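Home | Guides | Templates | Facilitator Notes | Contact

Print this page | E-mail this page

How to Run a Half-Day Handoff Workshop

Most work goes wrong at the point where one team passes it to another. A half-day workshop won't fix a bad process, but it will show people where the gaps are and give them a chance to agree on a better way. The steps below are the ones we use at Gretero with groups of 9 to 24 people.

Before the session

1. Pick one handoff. Sales to billing is a good one, or day shift to night shift. If the sponsor asks for three, run three workshops.

2. Collect real cases. Ask each team for five handoffs from the last two months, good and bad. Take out customer names and anything else that could embarrass a person in the room. One client, Cestetti, gave us an export of 2,605 service tickets. We found 489 that had been sent back to the first team at least once, and that number did more to open the discussion than any slide we could have made.

3. Send a short survey. Three questions are enough: What do you need from the other team? What do you usually get? What do you do when it doesn't arrive? Close it two days before the session so you have time to read the answers.

4. Book a room with wall space. You need one long wall for the process map and tables that can be moved.

Running the session

8:30 — Opening. State the handoff you are working on and what will be decided by noon. Keep this to ten minutes. Skip the icebreaker if people already work together.

8:40 — Map the handoff. Split the group by team. Each one writes its own version of the steps on sticky notes, one step per note, and puts them on the wall in two rows. Don't let the teams compare notes until both rows are up.

9:20 — Mark the differences. Ask everyone to put a red dot wherever the rows don't match. Talk through the dots in order, starting at the left. Write down what people say in their own words.

10:15 — Break.

10:30 — Work the cases. Form mixed groups of four or five and give each group two cases. For each case they answer one question: what was missing when the work changed hands? Allow 35 minutes. Groups that finish early can take a third case.

11:05 — Draft the checklist. Each group proposes up to six items that must be in place before work is passed on. Post them all and combine the duplicates. The final list should fit on half a page.
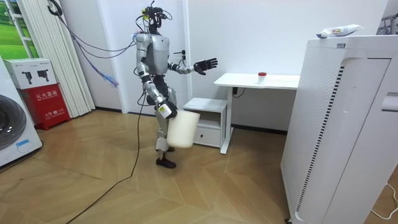 11:40 — Assign owners. Every item on the checklist needs one name beside it and a start date. If an item has no owner by the end, drop it and tell the sponsor.

After the session

Type up the checklist the same day and send it to everyone who attended, plus their managers. Leave out the sticky notes and the long list of complaints. People only need the page they agreed to.

Check back after four weeks. Ask for ten recent handoffs and count how many met every item. At the Memel distribution site the first check came in at 71 percent, and most of the misses were on a single item that was badly worded. We changed the wording and left the rest alone.

If you want a ready-made set of cases for practice, the Nasr case pack can be used with any group — ask for the facilitator copy, which has the timing notes.

Contact Gretero | © Gretero Learning. All rights reserved. | Back to top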